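**Ticket 3025: Dialogue drifts late against picture, Hustwood episode 4**
Status: open, then fixed, then open again, now closed
Raised by: edit room
Handled by: Imani Magesa, sound post

**10:15**
Picture sent over the reel for Hustwood ep 4 and the dialogue starts bang on, but by the kitchen argument it's visibly late. Lips close, then the word lands. I love that scene, so I've now watched it far too many times and can confirm it gets worse the longer it runs. Music and effects stems seem fine.

**10:40**
Checked the obvious things first. Session is at 48k and so are the stems. Frame rate matches the reel. No stray offset on the dialogue bus. Restarted Molesance (our playback and stem manager, for anyone reading this later) and got exactly the same drift, which is lovely in its way. A fault that repeats is a fault you can catch!

**11:20**
Measured it. 38 frames late at the end of the reel, zero at the top. So it creeps, and it creeps evenly. I put a sync pop every minute on a spare track and they all held, so the timeline itself is good. It has to be something in the dialogue files.

**12:05**
Got somewhere! There are 141 dialogue clips in the reel and the ones from the Prantl recorder carry a different sample rate in their headers from what's in the audio. Prantl was our backup on the night shoot, and the production mixer switched to it when the main machine started clicking. Molesance trusts the header, converts the clip on import, and stretches it a tiny bit. Each stretched clip then nudges the next one along because the reel was built in ripple mode. What a beautiful little chain of nonsense.

**13:30**
Steps that worked on a copy of the session:

1. Turn off "convert on import" in Molesance preferences.
2. Remove the Prantl clips from the pool. Keep the originals on the drive.
3. Run the header repair in Nirken on the whole Prantl folder.
4. Bring the clips back in with ripple off and conform to the edit list.
5. Play from the top with the pops on.

Nirken took 30 seconds for the lot. I had set aside the afternoon.

**14:10**
Reel now in sync start to finish. Kitchen argument is gorgeous, and you can hear the drawer stick before she pulls it, which I'd completely missed while it was buried under the late line. Marked as fixed and sent a new bounce to picture.

**15:25**
Reopened. Picture reports the whisper in the hallway is still out. They're right, well spotted.
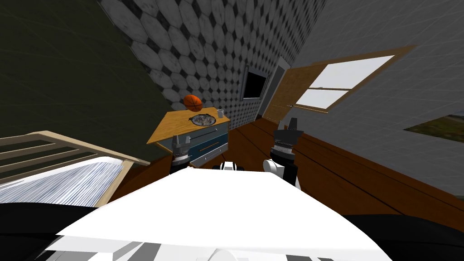 The hallway line was a pickup, recorded later and dropped in by hand, so it never went through the conform. It had been nudged early to make up for the old drift. Moved it back to its original timecode and it sits perfectly. Searched the session for any other hand-placed clips and found two breaths and a door knock, all sorted the same way.

**16:00**
New bounce approved by picture. Closing.

Still to do: episodes 5 and 6 used the same recorder on the night scenes, so please run the Nirken repair before import on both. I've saved the Molesance preferences as a template called "Hustwood dialogue" on the shared drive. Shout if the template doesn't show up in your list and I'll come and have a look.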